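1/29/23. Stopped the drawer task after 14 runs. The left arm kept faulting on its way to the handle. 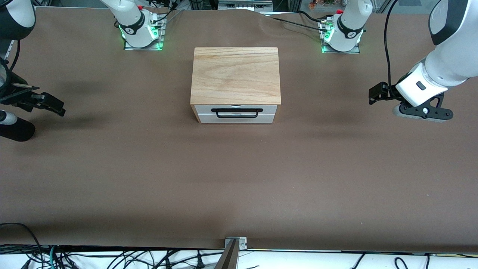 *Paltthorpe Robotics Club, arms group*

2/ Black loop handle, white drawer front. The wrist faults just short of it and the arm holds where it is. Sándor hit the stop twice.

3/ Log says error 78, torque limit. I suspect the wrist cable is pulling tight. Wrist camera, fingers open:
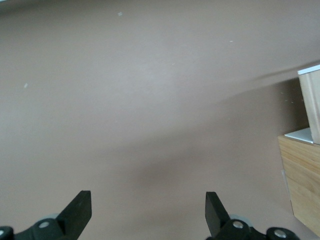 ## 4/ Until it's fixed

- Half speed only
- Hands off the table while the arms are live
- Bontu is rerouting the cable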